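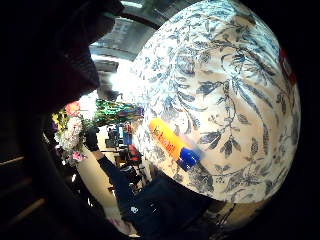

Tiempo de lectura: 3 min

Fokau automatiza parte de la preparación de pedidos y cambia los turnos de su almacén de Soylu

Viernes, 24 de diciembre de 2021

La empresa de decoración y artículos para el hogar Fokau pondrá en marcha después de las fiestas la primera línea automatizada de su almacén de Soylu, donde trabajan 186 personas. La línea se encargará de recoger y colocar en cajas artículos pequeños, una tarea que hasta ahora se hacía por completo a mano. La plantilla recibió esta semana el nuevo cuadro de turnos.

El sistema, llamado Norby, consta de 11 puestos con brazo y pinza. Cada puesto recibe una bandeja con los artículos del pedido, los coge de uno en uno y los deja en la caja de envío. Los brazos pueden levantar hasta 12 kilos, aunque la mayor parte de lo que moverán pesa mucho menos: flores artificiales, guirnaldas, telas estampadas, tubos y otros objetos de mesa.

La instalación se decidió en septiembre. Desde entonces, una parte del personal de preparación dedica varias horas de su jornada a manejar una pinza de mano con cámara. Con ella coge y suelta los mismos artículos que después tendrá que manipular el sistema, y esas grabaciones se utilizan para ajustar el movimiento de los brazos. El trabajo se hace entre ramos, estampados florales y estanterías, con los artículos a mano.

El catálogo que pasará a Norby en la primera fase incluye 1.368 referencias. Quedan fuera el vidrio, las lámparas y todo lo que va envuelto en papel de seda. También quedan fuera, de momento, los ramos con muchas piezas. En las pruebas la pinza los sujetaba bien por el tallo pero doblaba los pétalos al meterlos en la caja, y la empresa ha preferido que los siga preparando el personal. Las telas dieron otro tipo de problemas: una superficie curva con un dibujo repetido se confundía a veces con una superficie plana, y el brazo cerraba la pinza antes de tiempo.

El cambio que más se nota en el almacén es el del horario. El turno de noche de preparación desaparece y sus integrantes se reparten entre la mañana y la tarde. Fokau se ha comprometido por escrito a no despedir a nadie por este motivo durante la primera fase y a mantener el plus de nocturnidad hasta que termine el traslado de cada trabajador. La representación de la plantilla firmó el acuerdo, pero pide que la garantía se extienda a la segunda fase, que aún no tiene calendario.

También cambian los puestos. Quien antes recorría los pasillos con un carro podrá pasar a alimentar las bandejas, a revisar cajas terminadas o a atender las paradas de los brazos. Este último puesto tiene una categoría superior y exige un curso interno que se imparte dentro de la jornada. Las primeras plazas se han ofrecido a quienes participaron en las grabaciones con la pinza.

Entre los trabajadores hay opiniones distintas. En la sección de textiles se valora que haya menos desplazamientos y menos peso al final del día. En la de temporada preocupa el ritmo: cuando un brazo se detiene, la bandeja pasa a una mesa manual, y en las pruebas esa mesa se llenaba con rapidez los días de más pedidos. La empresa ha añadido una segunda mesa y ha fijado un descanso más por turno para quien la atiende.

Otro punto discutido son las imágenes. Las cámaras de las pinzas recogen en ocasiones a compañeros que están cerca. El acuerdo establece que esas grabaciones no podrán usarse para medir el rendimiento de nadie y que cualquier empleado puede pedir que se borre un fragmento en el que aparezca.

La línea funcionará al principio solo con pedidos de Sitano, la marca de la casa para artículos de mesa y decoración. El resto de marcas se seguirá preparando a mano en la nave contigua. La dirección y la representación de la plantilla revisarán juntas los datos de paradas, devoluciones y bajas médicas antes de decidir si se añaden más puestos.

El almacén cierra hoy a mediodía y retoma la actividad con los turnos antiguos, que seguirán en vigor hasta el arranque de la línea.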